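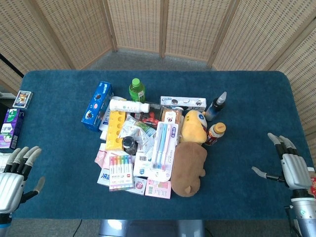
I have been trying to move house for the better part of a year, and I would like to say a few words against the inventory. The removal firm wants one. They are called Troltum, they have two vans and a very confident website, and before they will give you a price they send a form asking you to list everything you own by category. I got on quite well with "beds" and "wardrobes". Then I reached the sort of heap you see on that blue-green cloth, snacks and stationery and plush toys and stuff for the bathroom all in together, and the form has no box for that. It has a box for pianos. I don't have a piano, and I have never wanted one so much, purely so as to have something to put in the box.

The form allows 100 lines. You may think this is plenty. I used four of them on lamps before lunch and then had a long argument with myself about whether a lamp with no plug is still a lamp or has become an ornament. (Ornament. It went under "fragile", where it will be treated better than it ever was by me.)

What gets me is that the thing was clearly written by somebody who lives in a house with furniture in it and nothing else. There's a sofa, a table, six matching chairs. There is no drawer with string in it. There are no eleven-twelfths of a jigsaw. I rang them up to ask what I should do with the bits that aren't anything, and was told to put "misc." and an estimate in boxes. So I put "misc., 40 boxes" and the online price went up by £400 while I watched. I changed it to "misc., some boxes" and the form turned red.

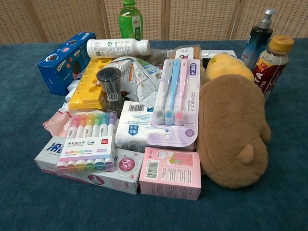

My sister's advice is to throw the lot away. She moved in July with what looked like a toaster and a yoga mat, and has been unbearable since. Her theory is that if you haven't touched a thing in a year you don't need it, and I have pointed out that this also applies to the fire blanket. We've left it there.

I did make a start on the food cupboard, on the grounds that you can at least eat your way out of it. Biscuits are the easy part. I'm less sure what to do about the tin of chestnut purée, which came with me from the last flat and, I have a nasty feeling, from the one before that. It gets a line of its own on the form.

For completeness I tried a second firm, Eltero, who don't want a list at all. They want a video. You walk from room to room with your phone, opening cupboards, and a person in an office looks at it and decides what you're worth. I got as far as the landing and found I was apologising out loud to the airing cupboard. The quote came back at £1623, "subject to loft". I hadn't shown them the loft. They must have heard it in my voice.

So I'm back with Troltum and line 61, which is currently "basket (contains other basket)". The date is still to be confirmed by the solicitor, who is waiting for the other solicitor. If anyone local wants a lamp with no plug, leave a comment and you can come and fetch it.

Posted 6 November 2020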